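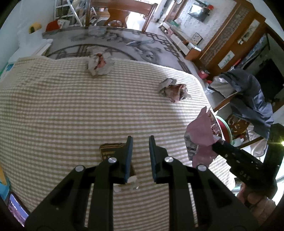

Ticket: pose tracking drops out over patterned bedding
Component: Getier tracker, handheld gripper pipeline
Status: fixed on branch, waiting for merge
Owner: Koen Koster

Reported behavior

On bedroom recordings the estimated gripper pose jumps sideways when the jaws come down close to the bed. The jump is between 2 and 10 cm and it doesn't recover until the view opens up to the rest of the room. Replay in Dollstead shows the same thing every time, so it isn't a timing problem on the recorder.

The striped waffle blanket is the main suspect. The texture repeats in both directions and the matcher is happy to lock on one cell over. Torn paper and crumpled wrapping give it a few distinct points, but those move as soon as they get picked up.

What was tried

1. Raised the feature limit per image from the default to 275. No change. Almost all of the extra points landed on the blanket.

2. Masked our own gripper. The old mask covered the jaws and the blue pads but missed the four screw heads, which are bright and were being tracked as static points. Extended the mask down over the linkages. Drift got smaller, jumps stayed.

3. Masked the second gripper. It comes in from the right with a hand on it, and its row of holes and the white DAE lettering were picked up as landmarks. A fixed mask can't cover this because the position changes, so I used the segmentation output from Hoekstra and grew it by 20 pixels. Fewer bad matches, jumps now roughly half as often.

4. Turned on the ratio test for repeated patterns and gave more weight to far points. The chair backs, the cabinet doors and the TV on the wall hold up well. The lattice on the cabinet doors repeats too, but at that distance it caused no trouble. Jumps gone on the replay set.

Settings that work

pattern_ratio: on
far_point_weight: high
self_mask: extended
dynamic_mask: on
Feature limit back at default.

Still open

When the jaws are so low that only blanket is in view, the tracker has nothing far away to hold on to. It now coasts on the IMU and flags the segment - before, it would report a confident wrong pose. Rolano ignores the flag at the moment and plans through it. Separate ticket needed for that.

I would also like a rerun with the TV on, as a moving picture on the screen could undo step 4.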